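# Chapter 2: When the Work Changes Shape

Most of us, when we hear that a machine is coming to the place where we work, ask the same question first, and it is a perfectly fair one: what will happen to me? We shall come to wages and numbers later on. I would like to begin with something smaller and a good deal more ordinary – what a person's day feels like once part of it has been handed over.

Take the packing hall at Mridha, a toy and games firm in Lostumbridge. In March the firm put in its first robot arm, bought from Dunik, and set it to filling boxes on the table football line. The hall had 30 packers at the time, and between them they sent out nearly 800 boxes a shift. None of them lost their place, but hardly any of them kept quite the same job. Some moved to checking. Others learned to teach the arm its movements, which meant long mornings of patience and a fair amount of tea, and a few found (rather to their own surprise) that they missed the old rhythm of the bench and the talk that went with it. 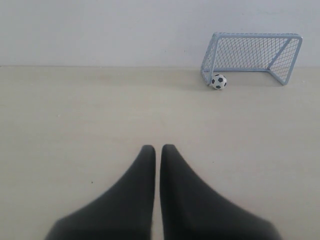

Teaching a machine asks people to put into words what their hands have known for years, and many find this the hardest part of the change. A packer picks up a small ball without a thought. Someone preparing the same task for an arm has to think about where the ball lies and what stands beside it: a little football at the foot of a goal post, say, with the net just behind and a wide stretch of bare table between it and the two black fingers. Should the fingers come in from the front or from above? How near may they pass to the post? Questions of this kind used to belong to engineers, and at Mridha they now belong to the packers as well.

In this chapter we shall follow the hall through its first months, and then visit the sister works at Clostitz, where the same change was handled quite differently. Before reading on, you might jot down one task you do without thinking, and try to explain it to a friend, step by step.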